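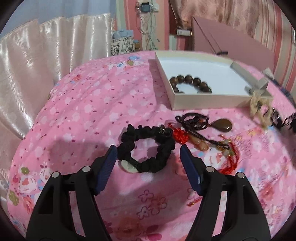

Some of what went into the organizer: a cord necklace, a red tassel with a carved stone, and the boxed bracelet of wooden beads.

Search reviews Go

Brullon Hanging Jewelry Organizer, 36 pockets
Reviewed by Wenceslao Benítez
5 min read

Most jewelry organizers are made for earrings and thin chains. We don't own much of either. Our household has braided cord necklaces, tassels, knotted charms, stone pendants and bracelets with big wooden beads, and until March they all lived in one drawer. Cords wrap around everything, and a tassel left loose in a drawer picks up every thread it touches.

I bought the Brullon to sort that out. It is a flat fabric panel on a clothes hanger, with clear pockets on both sides, 36 in all. I have used it every day since then and have a fair idea of what it does well.

What you get

The panel, the hanger, and a sheet of blank stickers for labels. The pockets come in two sizes. The small ones take a ring, a bead or a charm. The large ones are deep enough for a cord necklace if you coil it first. On the bottom row the pockets close with a strip of hook and loop tape. The rest are open at the top.

The panel weighs 400 grams empty. Loaded, it is heavy enough that you should hang it from a closet rod. I tried an adhesive hook on the back of the door and it came down the first night.

Loading it

I emptied the drawer onto the bed and worked from there. A quilt is a better surface for this than a table, where beads roll off. The only drawback is a busy print. Ours is pink with small white flowers and red dots, and I had to run my hand over it at the end to check for small beads.

Untangling and loading took 30 minutes, and nearly all of that was the untangling. Undo the cords first and leave the tassels until you have room to lay them flat. Smooth the threads down with your fingers before they go in, or they will fan out and stay that way.

How each type of piece fits

Cord necklaces: good. Coil the cord loosely, put it in a large pocket, and let the pendant drop in last so it faces the clear side. A polished stone shows up well through the plastic, so you can find it without taking anything out.

Tassels and knotted ornaments: fair. A tassel goes in a large pocket with the threads pointing down. If it is tied to a carved piece, as one of ours is, the stone pulls the pocket forward and the threads bend at the bottom. It hasn't done any damage, but I would have liked one row of longer pockets.

Fabric bracelets: good. A gathered one squashes flat and springs back when you take it out. If there is a charm or a pendant on it, turn that to the front.

Large wooden beads: poor. A bracelet of big round beads will go into a large pocket if you push, and then the pocket next to it is useless. I gave up and put ours back in its white box, which sits on the closet shelf. If most of your collection is bead bracelets, this is the wrong product.

Loose beads and small fittings: good, in the closing pockets only. I lost a jade-colored bead out of an open one when I turned the panel around too quickly. It was in a shoe.

Build

The stitching is straight and none of it has pulled so far. The clear plastic is soft and had a smell for the first five days, which went away with the closet door left open. It creases if you fold the panel, and the creases don't come out. The hanger hook turns freely, so you can get at the back without lifting the whole thing off the rod.

The tape on the bottom row is the part I like least. It is scratchy and catches on thread. Keep tassels and anything lace well away from it.

Compared with others

Before this I had the Liao stacking trays, which I returned. They are nicer to look at, and the big beads fit them fine, but the cords slid over the dividers and were in a knot again by the end of the week. I also looked at the Jitudthorpe roll. It packs smaller and would be my choice for travel. At home you would have to unroll it each time you wanted a necklace, and I know I wouldn't.

Verdict

Four out of five. It keeps cords apart and lets you see what you have. I took off a point for the scratchy tape and the lack of any pocket that suits large beads. The label stickers don't hold on the plastic, so use a marker on masking tape.

Pros: clear pockets, easy access to both sides, holds coiled cord well
Cons: too tight for big beads, tape snags thread, creases if folded

Next I'm testing the Lunel wall rack, mainly to see whether long tassels do better hanging free.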